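Projekt Pralel – Zwischenbericht an die Förderstelle
Berichtszeitraum bis Ende Dezember
Projektleitung: Ketsara Panyasiri
Simulation und Sicherheit: Ghada Atallah

1. Stand in Kürze

Der letzte Bericht endete mit dem Satz, der Übergang zur Hardware stehe unmittelbar bevor. Er steht noch immer bevor. Die Simulation läuft, die Greifplanung läuft, und die Kraftbegrenzung lief auch, allerdings in die falsche Richtung. Um Letztere geht es auf den folgenden Seiten, alles Übrige ist im Plan und entsprechend kurz abgehandelt.

2. Was passiert ist

Im Arbeitspaket 3 soll der Arm Haushaltsgegenstände von einer Küchenarbeitsfläche aufnehmen, drehen und wieder abstellen. Geplant waren 2.000 simulierte Durchläufe, nach 1.747 haben wir abgebrochen. Bis dahin sah die Statistik so gut aus, dass Ghada Atallah misstrauisch wurde und sich die Kontaktkräfte einzeln vorlegen ließ. Die Freigabegrenze für Haushaltsware liegt bei 25 Newton pro Finger. In den Protokollen standen Spitzen von 100 Newton, sauber aufgezeichnet, mit Zeitstempel versehen und von keiner einzigen Warnung begleitet.

Dem Greifer fiel also nichts herunter. Bei der Kraft wäre ihm auch ein Ziegelstein nicht heruntergefallen. Unsere Erfolgsquote, im Herbst noch mit einem gewissen Stolz im Lenkungskreis gezeigt, maß im Wesentlichen die Unzerstörbarkeit simulierter Gegenstände. Ein virtueller Salzstreuer beschwert sich nicht, er splittert nicht und muss auch nicht nachbestellt werden.

3. Ursache

Der Grenzwert wird in der Steuerungsschicht Ghanem gesetzt und beim Start an den Greiferregler übergeben. Seit einer Umstellung im Spätsommer erwartet der Regler den Wert pro Finger, Ghanem lieferte ihn weiterhin für die gesamte Hand. Das allein hätte noch keine 100 Newton ergeben. Hinzu kam, dass der Regler einen Wert, den er für unplausibel hält, stillschweigend durch seine Voreinstellung ersetzt, und die Voreinstellung ist das mechanische Maximum. Wer das für eine eigenwillige Auffassung von Sicherheit hält, findet bei uns keinen Widerspruch.

Die Überwachung, die genau diesen Fall melden sollte, las denselben falschen Grenzwert ein und war mit allem einverstanden. Den Prüfbericht dazu hatte ich unterschrieben.

4. Maßnahmen

Grenzwerte tragen jetzt Einheit und Bezugsgröße im Namen. Unplausible Werte führen zum Halt, eine Voreinstellung gibt es nicht mehr. Die Überwachung bezieht ihre Grenze aus einer eigenen Datei, die nur Frau Atallah ändern darf, was sie bisher zweimal abgelehnt hat. Unser Partner Sundero hat den geänderten Regler geliefert, mit zwei Wochen Verzug und einer sehr kurzen Begleitmail.

Alle 1.747 Durchläufe gelten als ungültig und werden wiederholt. Die Rechenzeit dafür tragen wir aus der Reserve, ein Nachantrag ist nicht vorgesehen.

5. Laufende Arbeiten

Die Wiederholung beginnt mit den kleinen, kantigen Gegenständen, denn dort fielen die Kraftspitzen am höchsten aus. Die Arbeitsfläche bleibt mit Absicht unaufgeräumt: Der Arm soll auch dann zurechtkommen, wenn unter ihm noch etwas anderes herumliegt.
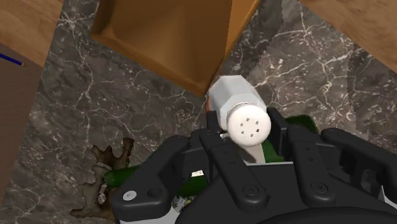

Abb. 1: Simulation zu AP 3, Salzstreuer im Greifer, darunter eine liegende grüne Flasche.

Offen ist der seitliche Kontakt mit Gegenständen, die gar nicht gegriffen werden sollen. Die Kraftgrenze gilt bisher für die Finger; wie stark das Gehäuse gegen eine Flasche drücken darf, hat bislang niemand festgelegt. Ein Vorschlag liegt vor und wird derzeit mit Sundero abgestimmt, Tendenz freundlich, Tempo mäßig.

6. Auswirkung auf den Zeitplan

Der Hardwaretest in der Halle Kusengate verschiebt sich um sechs Wochen. Die Halle ist umgebucht, die Stornogebühr fällt unter Sachkosten und ist in der Anlage belegt. Meilenstein 4 halten wir, sofern die Wiederholungsläufe keine weiteren Überraschungen zutage fördern. Meilenstein 5 bitten wir entsprechend zu verlegen, der Antrag auf Fristanpassung liegt bei.

Bis zur schriftlichen Freigabe durch Frau Atallah bleibt der reale Arm stromlos. Der Schlüssel zum Hauptschalter liegt in ihrer Schublade.

K. Panyasiri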